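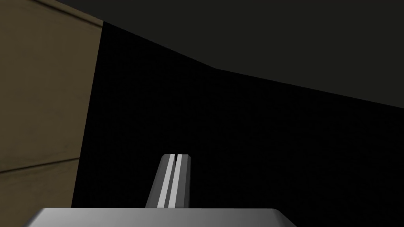 Unit 2: Household Budgets and Fixed Costs
Handout for the evening section, 2026-09-02

A fixed cost is one that stays the same from month to month, such as rent or an insurance premium. A variable cost changes with use. Students should be able to sort a list of 40 expenses into these groups before the first test.
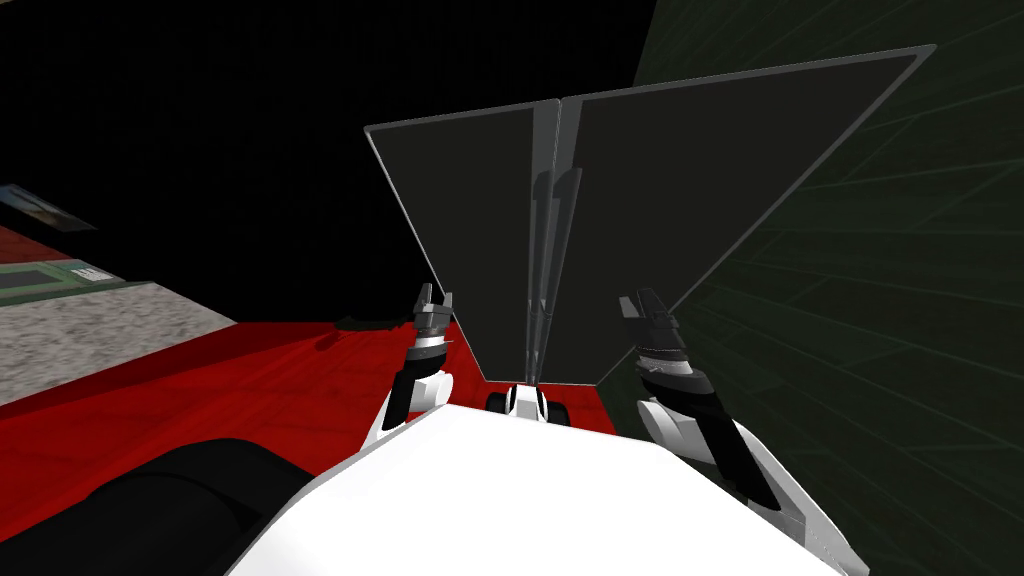

Some expenses belong to both groups. A water bill in Gundley, for example, carries a base charge of $43 and a further charge for each unit used. The base charge is entered as fixed and the remainder as variable.

Annual expenses are divided by twelve and entered monthly, even when the whole sum falls due in December.

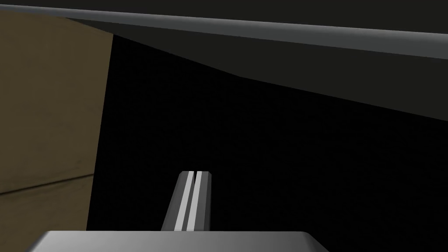 Ihor Hrynyshyn asked whether a yearly car registration should be treated in the same way. It should, and the Arroyo worksheet has a line for it.

Savings are entered before variable costs are planned. The course text by Zovard, page 68, gives the standard layout. 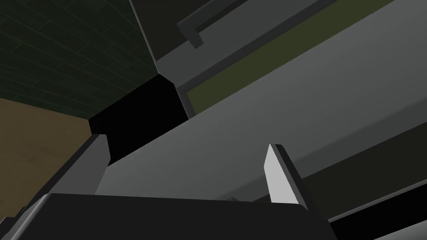 One student objected that savings cannot come first when income is irregular. In such cases the lowest month of the past year is used as the base.

Reading for next week: chapter 2, sections on debt and interest.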